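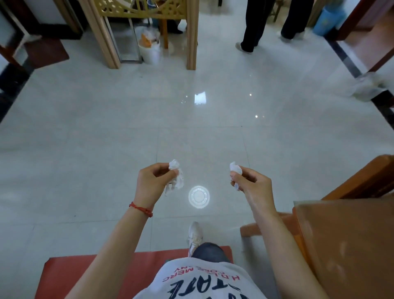

4.2 Small, soft, and annoying: the tissue task

I'll admit I thought tissues would be the easy part of this study. They weigh next to nothing, nothing breaks if you drop one, and every home we visited had them. Then I watched our Zullmont arm spend a whole afternoon in April losing to one.

The trouble is that a tissue has no fixed shape. A person pinches a crumpled one between thumb and fingers (Figure 3) and never thinks about where its edges are. Our planner thinks about it constantly, and it's usually wrong! We ran 300 pickups from a tiled floor with the standard Pliteck fingertips. The arm came up holding the tissue in 227 of them. In 43 more it got hold of the tissue and then dropped it on the way to the bin, and the rest were clean misses. I'd call that decent for a lab and pretty frustrating for a living room.

Shiny floors made things worse. Glare from a window fooled the depth sensor often enough that we added a second viewing angle, which slowed every pickup down by 7 seconds. We kept it anyway, as I'd take slow over blind.

Figure 3. The tissue task by hand: a loose wad in the left hand and a smaller, tighter ball in the right.

The tight balls gave us far less grief than the loose wads, whose hanging edges kept folding under the fingertips. So can a machine tidy up after a head cold yet? Sort of, if you ball up your tissues first and don't mind waiting. We tried swapping in the softer Clanel pads too, and those results (plus a long complaint from me about lint) are in Section 4.3.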